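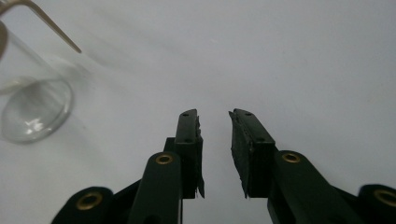 Fit the door seal before you hang the door on the Zitari cabinet, not after. Much easier flat. Clear a table first, plain pale top is best, dark bits of old seal show up on it right away. Old strip that has gone ragged and frayed along the edge, with a loose flap like the dark pad in the photo, is past glueing back down. Pull the whole length and start over.

Fitting the seal

1. Door face down, hinge side toward you. Peel old strip from the top corner. Slow.
2. Scrape off leftover glue. Plastic scraper only.
3. Wipe the channel with rubbing alcohol. Let it dry.
4. Cut new strip to 800 mm. Long sides first, then top and bottom.
5. Press in, dont stretch. Stretched strip shrinks back and leaves gaps at the corners.
6. Leave it flat overnight, weight on top.

NOTE: Bouchard strip (part 177) fits all doors made at Plinmont. Older doors from Bomelbridge have a narrower channel, use part 105.

CAUTION: No heat gun. Softens the channel and you wont get it straight again.

Hanging the door

1. Bottom hinge first. Screws finger tight.
2. Top hinge, same.
3. Close door, check gap all the way round, should be 4 mm.
4. Tighten everything. Check agian.

Door springs back open? Strip is sitting proud somewhere, usually a corner. Press it down and retry.

Filed under: Cabinets & Doors, Seals, How-To

Print this page | E-mail this page

Comments (3)

Does 105 come in white? Only see black on the parts list.

Step 4, is that before or after trimming the corners at 45?

Did mine last December, still tight. Overnight wasnt long enough in a cold garage though, I gave it two days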